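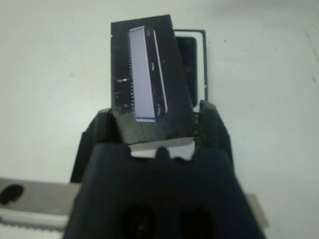
I own a drawer of black rectangles. I suspect you do too, and if you don't, you either moved recently or you have a closet you're not telling people about.

Mine is the second drawer down in the hallway dresser, under the one with the gloves. It started as the battery drawer. Then it was the battery and charger drawer, and somewhere in the 16 years I've lived in this apartment the batteries lost their majority and everything else in there turned flat and black and slightly scratched. By May it had reached the point where you had to press down on the contents with one hand while closing it with the other, a move I'd gotten so good at that I did it while talking on the phone.

What ended this era was my sister-in-law Oona (Karppinen, kept her name, sensible woman), who was staying with us and asked if we had a spare charger. I said of course we did. I opened the drawer and it opened four inches and stopped. Something had stood up inside. I got a ruler in through the gap and pushed it around for a while, like a vet, and meanwhile Oona went down to the corner store and bought a charger. She was back before I had the drawer open. She watched the rest of it from a kitchen chair with a cup of coffee and was very polite.

So I spent the next rainy morning at the dining table with the whole thing dumped out on a towel, sorting.

My system, which I'd recommend to anyone with low expectations, has three piles. Pile one is things I can name. Pile two is things I could name if I had the thing they came from. Pile three is the rest. I'd pictured pile three as a little side dish. It was most of dinner.

Pile one first, for morale. There were two old phones, both dead, one of them swollen enough that I put it outside on the balcony in a flowerpot until I could get it to the recycling place. (Please don't keep swollen batteries in a drawer under your gloves. I'm told this quite often now.) There was the remote for a stereo we gave to Henryk downstairs, who has been getting up to change the volume ever since and has never once complained. There was a garage door opener. We've never had a garage. There was a slim black tin that I was sure was electronic until I opened it and found mints, fused into one mint.

Pile two had the chargers, which I'm going to skip over quickly. Every charger says something on it in gray letters on black plastic, at a size meant for ants. I took them to the window one at a time and read them with a magnifying glass and wrote what they said on masking tape in big letters, and I'm now the owner of a set of beautifully labeled chargers for things I no longer have. Also in pile two was a battery cover, which I recognized right away as belonging to the kitchen scale. We've been holding the battery into the kitchen scale with a rubber band for years. I went and put the cover on. It was the high point of the morning and I went and showed it to Oona, who said it looked very nice.

Then pile three.

The star of pile three is the flat black thing with the lavender panel. I've been living with it on my desk since then and I still don't know what to call it. It has a long, narrow strip of pale lavender set into its face, very smooth, a color you'd expect on a bar of guest soap. Along the left side of the lavender there's a row of tiny dark teeth, like a comb for a mouse. On the other side there's a thin white strip with some small dark marks on it. The rest of it is black, shiny in some places and scuffed dull in others, so it's been through something, quite possibly sixteen years of me shoving a drawer shut.

I love it, is my problem. Everything else in pile three is ugly in a way that makes it easy to be strict. A bracket is a bracket. But somebody at some point sat in a meeting and said "and this part will be lavender," and other people nodded, and now I can't throw it out.

Theories so far:

My husband Reijo thinks it's out of the old printer. We had a printer called a Cikenetti, bought secondhand, which printed 12 pages in the time we owned it and smelled like a hair dryer. His argument is that the teeth look like they'd plug into something and the Cikenetti was always losing parts. My argument is that the Cikenetti left this house in one piece, because I carried it, and I'd have noticed a feeling of lightness.

Oona thinks it's a display from something, a calculator or a clock. She held it up to the lamp and tilted it and said "hm" in a very professional tone. She works in dental insurance.

Henryk came up to get his remote (he was delighted, I felt terrible) and turned it over a couple of times and said it was a cartridge. I asked for what. He said, "For the machine." I asked which machine, and he shrugged as if I was the one who'd brought it up.

My mother, over the phone and going on my description alone, said it was hers and she'd been looking for it. She says this about most things. She lives 2,000 miles away and has visited twice.

I also took it to Keskinen, the repair shop by the bus terminal, where the man behind the counter has fixed my toaster and both of my lamps and has never, as far as I know, been stumped. He put his glasses on for it. He took his glasses off. He asked if I wanted to leave it with him, and I heard myself say no, as if he'd asked for the dog. Then I bought a fuse so the visit wouldn't be a total waste of his time. The fuse is in the drawer.

You'll have noticed the flaw in my method, which is that pile three has no rule for what happens next. Pile one gets used or recycled. Pile two gets tape. Pile three, according to the article I read before starting, gets put in a box with a date on it, and if you haven't needed it in six months, out it goes. I've done the date box before. I found it while I was looking for a box for this. It had a date on it and a smaller box inside, also with a date on it, and inside the smaller box there was another black rectangle with a thin white line running around the border and rounded corners on the dark part in the middle. It might be a frame, or a holder, or the case for something. I set it up next to the lavender thing and for one wonderful minute I thought they went together. They don't. They're just friends.

I did get rid of quite a lot in the end. One full shopping bag went to electronics recycling, along with the balcony phone, which traveled in its flowerpot on my lap on the bus. The woman there took the bag, looked in, and asked if I was sure about the garage door opener. I said we didn't have a garage. She said, "Still." I've thought about that a few times since.

The drawer closes with one finger now. I lined it with the leftover wallpaper from the bathroom and cut down some cereal boxes for dividers, and for nearly a week I was opening it just to look. Then Reijo came home with new headphones and asked where he should put the little black thing that came with them. I asked him what it did. He said he wasn't sure but it seemed important.

It's in the second section from the left, with the fuse. I put tape on it and wrote HEADPHONES? with the question mark, which I feel is progress, and I've already started a list for the kitchen, where there's a drawer with nothing in it but lids.

If any of you recognize the lavender thing, please leave a comment. Include the name of what it came out of if you know it, and try to let me down gently if it's something boring. Guesses are fine too, although "cartridge" is taken. I'll tell Henryk if anyone backs him up, and he'll say he told me so, from across the room, on his way to turn down the stereo. No, wait, he has the remote now.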